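Zitik (band)

Zitik were a folk-rock group formed in 1973 by the singer Kilian Zwahlen and the guitarist Decha Sukprasert, who had met while washing dishes in the kitchen of a lakeside hotel and found that they both knew the same handful of old dance tunes. They were joined before long by a drummer and a fiddle player, and for a while they played wherever anyone would have them – weddings, harvest suppers, the back rooms of inns – before the small Widmer label offered to pay for a record.

Their first album, Brumine, was taped over a few cold evenings in November, with the whole band playing together in one room. Only 1000 copies were pressed, and most of those were sold by hand at concerts. The long closing song, "Zallis," runs to nearly twelve minutes and is still the one that admirers bring up first, thanks to Sukprasert's slow, rather lovely guitar part and the way Zwahlen's voice comes in so late that a new listener may well have given up waiting for it. 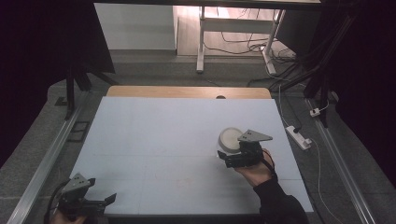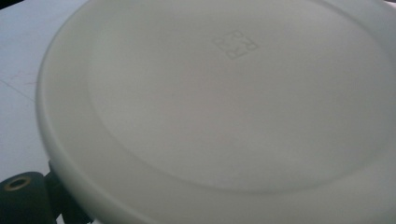

A second album followed, brighter and a good deal louder, and it divided the people who had been so fond of the first. The band toured hard behind it all the same, and by Zwahlen's own count they played 262 shows before they parted, on friendly terms, after a last night in front of some 30 people. Sukprasert went on to teach guitar and write music for the theater, while Zwahlen sang for many years with a village choir. Brumine was later reissued by Widmer with two extra songs from the same sessions.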